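Home Grippers Hand-held Pads and Linkages Compare Support Basket

Mulow Hand-Held Two-Jaw Gripper, with Ribbed Pads

Item 2712, sold by Histport

We've carried a good many hand-held grippers over the years, and the Mulow is the one we keep picking up when a customer wants to know how a two-jaw tool feels before they commit to putting one on an arm. It's a black, symmetrical tool with a pair of straight jaws up front and a linkage that spreads out behind them, and each jaw has a blue ribbed pad along its inner face. You hold it, you squeeze it, and within a few minutes you have a pretty fair notion of what a motor-driven pair of the same jaws could do with your parts. We think that's a lovely way to shop for a gripper, and a good deal cheaper than finding out after the arm is bolted down.

Who it's for

Most of the people who buy this from us are comparing. They have a job in mind (sorting small parts, say, or moving samples from one tray to the next) and they want to try a few kinds of finger on the real goods. Some are gathering hand-led practice runs to train an arm with later on, and the Mulow suits that work well too, with the camera bracket fitted. If you already know precisely which jaw you need, you may be happier going straight to the powered version, and we'll gladly talk you out of buying both.

How it compares

We sell two hand-held grippers at the moment, the Mulow and the Keskinen, and we get asked about the difference nearly every day, so let us ramble a little. The Keskinen has smooth, flat pads and a stiffer spring. It's very good on boxes, blocks and anything with square sides, and it closes with a firmness that some people find reassuring. The Mulow closes more gently and its ribs give a little, and we prefer it for anything curved, thin or awkward. Jewelry has become our favorite test for that reason. A chain wants to slide away, a bangle wants to roll, beads shift under the pads, and a curved piece of metal gives you hardly any flat surface to hold. You learn more from a few minutes with a handful of bracelets than from a whole morning with wooden cubes, and it's a good deal more fun!

We'd suggest trying your pieces on cloth as well as on a bare tabletop. Cloth bunches up and gets pinched along with the piece, and it's better to meet that problem early. A patterned cloth is also a fair trial for whatever camera you plan to use, as plain gray backgrounds flatter nearly every vision setup we've tried.

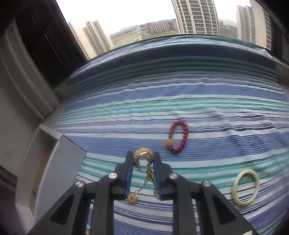
Gunvor Eide wrote to us that she had expected to send the Mulow back and ended up returning the stiffer one. Her complaint, which we pass along in fairness, was that fine chain finds its way between the ribs if you close too quickly, and she now brings the jaws together in two stages - a light touch first, then the full squeeze. She also asked for a softer pad, and we're glad to say there is one, listed further down.

That two-stage close is good advice for a powered gripper too. If your controller lets you set a slower speed for the last bit of travel, do try it. The Zotine controller we stock has this setting under its grip menu, and it can be saved separately for each kind of part.

Details

Opening at the tips: 41 mm
Pad length: 40 mm
Pads: ribbed, blue, one pair fitted
Body: black, two-jaw, pivoting linkage
Use: left or right hand
Camera bracket: sold separately

In the box

The gripper, a spare pair of pads, a small hex key and a printed sheet on changing the pads. The sheet was rewritten in November after several of you told us, quite kindly, that the old one was hard to follow. If you have the old sheet, write to us and we'll mail you the new one.

Good to know

Pads are wearing parts. Ours last around 2 months on the demonstration bench, where they get handled by everyone who walks in, and yours will very likely last longer. Wipe them with a barely damp cloth and let them dry before you put the tool away. Please don't oil the pivots. They're meant to run dry, and oil collects dust and finds its way onto whatever you're picking up.

If you're recording practice runs, check your camera's view with the jaws open and again with them closed. The tips should stay in sight both times, with enough room beyond them to see the piece you're reaching for. Kumiko Katayama looks after our camera brackets and is happy to answer questions about which lens goes with which mount.

Goes well with

Soft pads for Mulow, pair
Camera bracket, short or tall
Keskinen hand-held gripper, smooth pads
Zotine controller with slow-close setting

Trying before you buy

You're welcome to borrow either hand-held gripper for a week, or both together if you want to compare them side by side on your own parts. We ask for a deposit and that you return the pads clean. Write to the Histport parts desk with the item number and a line or two about what you hope to pick up, and we'll tell you when the next set is free.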